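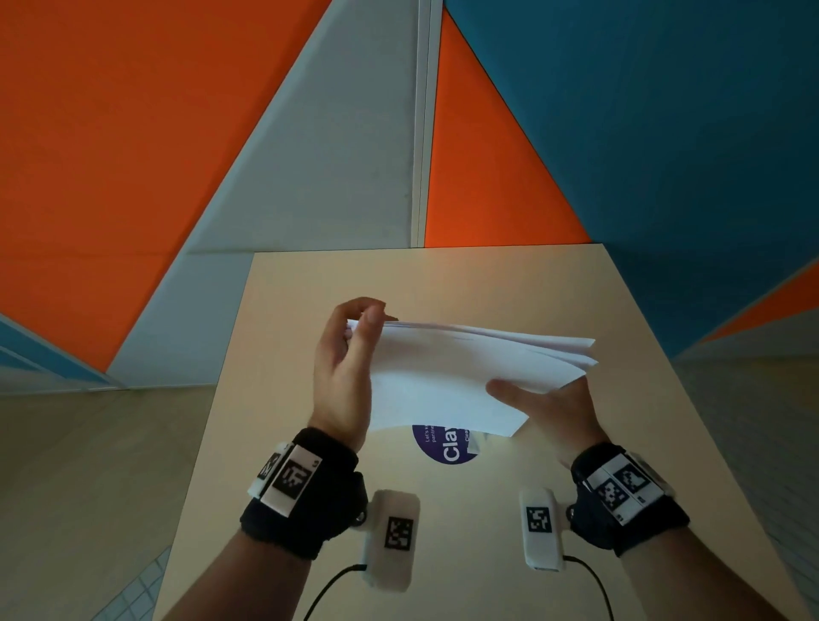

Olga Barros

Kusside Work Table, Light Wood Tone

The Kusside is a plain rectangular table for paper handling: collating, squaring, folding, checking and signing. It is sold by Fetstead for offices, school workrooms and shared print areas. The top has a matte finish in a light beige wood tone and is supplied without edge trim, cutouts or cable ports.

Surface

The matte finish limits glare from overhead lighting, so printed text can be read flat on the table from either long side. White sheets stand out clearly against the tone of the top, and a stray page is easy to find. The finish is smooth enough to let the lower edge of a stack slide while it is being tapped square. It is not intended as a cutting surface. Use a mat with any blade.

Squaring paper

Small stacks of a couple dozen sheets can be squared by hand. Stand the stack on its long edge, hold the top loosely, and tap. Turn it a quarter turn and repeat. Corners that still stick out should be pressed in with the flat of the hand before the stack is laid down. For larger jobs, divide the paper into lots of 50 sheets. A lot of 300 should go through a jogger.

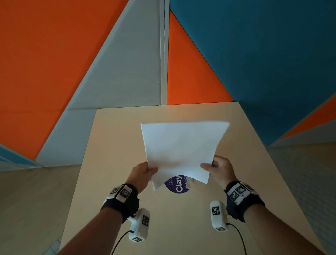

Single sheets with a bent corner or a folded flap should be pulled and flattened before they go back in the stack. One folded corner will hold the whole lot out of square and can cause a misfeed later. Hold the sheet by both lower edges when checking it, and keep thumbs off fresh toner.

Labels and stickers

Round vinyl stickers up to the size of a saucer may be applied to the top. Press from the center outward. Paper will pass over a fully bonded sticker without catching, but a lifted edge should be replaced the same day. To remove one, warm it with a hair dryer on low and peel slowly. Adhesive residue comes off with citrus cleaner on a soft cloth.

Care

Wipe with a damp cloth and dry at once. No abrasive pads, no acetone.

Ordering

Lead time is 35 days. The Panagiotou leg set is ordered separately, as are Kirus leveling feet. Trade inquiries go to Decha Saengthong at the Fetstead sales desk.

Page revised 9/13/22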